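Gallery: teaching by remote control

On this page we collect views from the Twal project at Homine. The arm is guided by a person with a hand controller, first in the simulator. One task takes 60 demonstrations, and we keep 24 of them for testing.
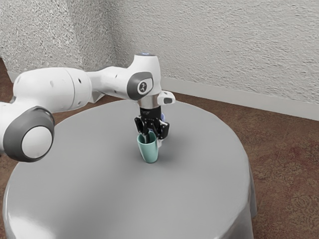 Cup task in simulation - one finger inside the rim, the other outside.

The operator should go down slowly and close the gripper only when the arm is still. More views, from the Seltedier task, will be added in February.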